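About us

Gronivlow is a tea shop and small tea importer on the corner of Jilemitz Lane. Two floors, one kettle that works properly and one that doesn't. Shop downstairs, tasting room and packing upstairs, storeroom out the back where the bikes used to go.

How it started

Masaru Nagano opened the place after years of selling tea off a market stall, mostly in the rain. He'd grown up with green tea on the table at every meal and couldn't find one he liked here. So he wrote to growers. A lot of letters, a few replies. The first order was 20 kilos of sencha, far too much, stored under his bed and in his sister's wardrobe. It sold in the end. The second order was smaller.

The stall became a stall and a half, then a unit with no heating, then this. The name is from a hand-painted sign we found above the door when we took the old paint off. We've asked up and down the lane what a Gronivlow was. Best guess so far is a button shop. If your family knows, please come in and tell us, there's a free pot in it.

What we sell

Loose leaf, mainly. 105 teas on the shelves at the moment, more green than black, a decent run of oolongs, and a bottom shelf of herbal things for the evening. Everything is sold by weight and you can buy as little as you like. Bring your own tin if you have one. We wipe it out and weigh it first, so you don't pay for the tin.

We also do pots, strainers, scoops, cups. Cups come from the Górecki pottery, who fire for us in spring and again in July. No two the same size, so don't ask for a matching set – well, ask, but you'll be waiting a while.

Cold tea in the fridge by the till. People are sniffy about bottled tea and we were too. Then we had a hot summer in the unit with no heating (also no windows that opened) and got over it.
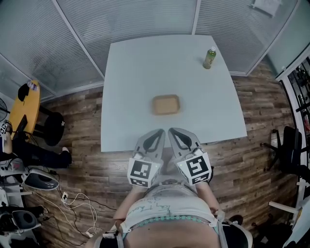 Bottled green tea and a tray on the white table.

Tastings

Upstairs, most evenings from 6.30pm. Five or six teas, small cups, bread and butter in between to clear your mouth. No spitting, no score sheets, no need to know anyting. Masaru does the green teas himself and will talk about water for as long as you let him. Short version: it's too hot. Let it stand with the lid off before you pour.

Please book, the stairs are narrow and so is the room. If the stairs are a problem we can do a tasting in the shop after closing, just ring first. Children welcome if they like tea or can sit near it.

Where the tea comes from

Small growers where we can manage it, an agent where we can't. We put which is which on the label. Some of our growers we've known since the stall days, and they still send a note in the box with the new crop – what the weather did, who got married. We pin these up by the counter. Have a read while you wait.

First-flush greens turn up in late spring and go quickly. We don't hold them back for anyone, not even regulars, sorry. After that it's steady through to autumn, when the roasted teas start selling again and the shop smells much better.

Our house blend is called Skastareck. Black tea, a bit smoky, good with milk. It began as a mistake with two open sacks and a broom, and we've been making it on purpose ever since. Last winter we packed 1,000 bags of it by hand. Arms still ache.

Cafes and offices

We supply a handful of cafes, all close enough to deliver to by van. Prices on request. We'll come and show your staff how to brew it, included, takes a morning. Would rather you served four teas well than a dozen badly, and we will say so.

Minimum order is 2 kilos, mixed however you like. Orders in by noon go out next working day, usually.

Working here

Small team, not much turnover. When there is a job it goes on a card in the window and at the bottom of this page. Nothing at the moment. You don't need to know tea, we can teach that. You do need to be able to lift a sack and be polite before your first cup.

Finding us

Corner of Jilemitz Lane, green door, opposite the shoe repairs. Open 9am to 5.30pm, later if theres a tasting on. Buses stop at the top of the hill. No parking on the lane itself, use the one behind the library. Dogs fine downstairs.

Phone is better than email. If it rings out we're on the stairs with a tray, try again in a minute.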